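Das Zasarness-Verfahren ist eine Methode der Robotik, bei der Greifbewegungen zweiarmiger Roboter aus Kopf- und Handgelenkbildern gelernt werden. Beschrieben wurde es von Efthymia Sfakianakis und Jomar Samonte. 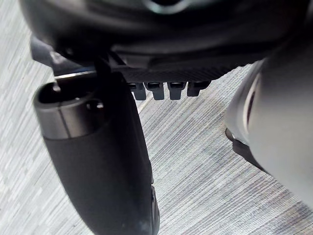

Nahansicht aus der Perspektive des Handgelenks

Trainiert wurde mit 1056 Durchläufen. Die behauptete Robustheit gegen Verdeckung gilt als schwach belegt.

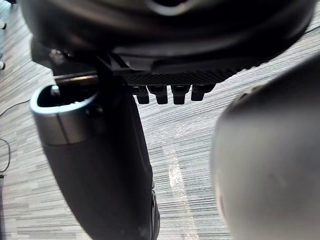

Handgelenkansicht über gestreiftem Teppich

Maeve Brophy bemängelte, dass nur 2 Räume getestet wurden.
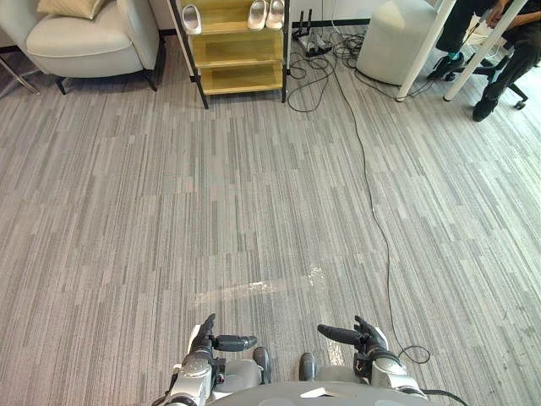 Eine unabhängige Wiederholung fehlt bislang.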